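Embedded Systems II - Handout 3
Selecting a Single-Board Computer
Bristitz Technical College, revised 2022-07-20

Students often compare boards by processor speed alone. For the course project, memory and power supply deserve equal attention. The Mirani board used in the lab accepts an input of 9 volts and draws more current when the graphics cores are busy. A weak supply will cause the board to restart under load, and the fault is easily mistaken for a software error.

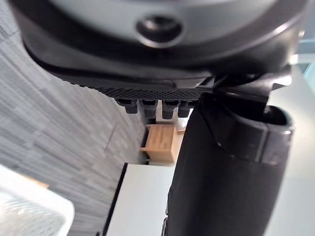 Memory on the Mirani is shared between the processor and the graphics cores. A model that loads on a desktop machine may therefore fail on the board. Check the free memory before each run and record it in the log sheet.

Heat is the second limit. In the January trials the Dresus module slowed its clock at some 61 degrees Celsius - well below the shutdown point. Fit the heat sink before starting any test longer than three minutes.

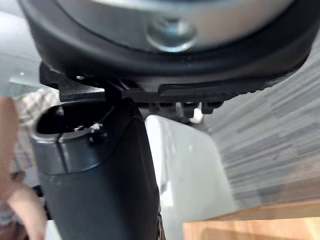

Figure 1. Round metal bolt head on a gripper housing.

Reading before the next session: Galdale course notes, section 9, on reading a board's power table. Bring the completed log sheet.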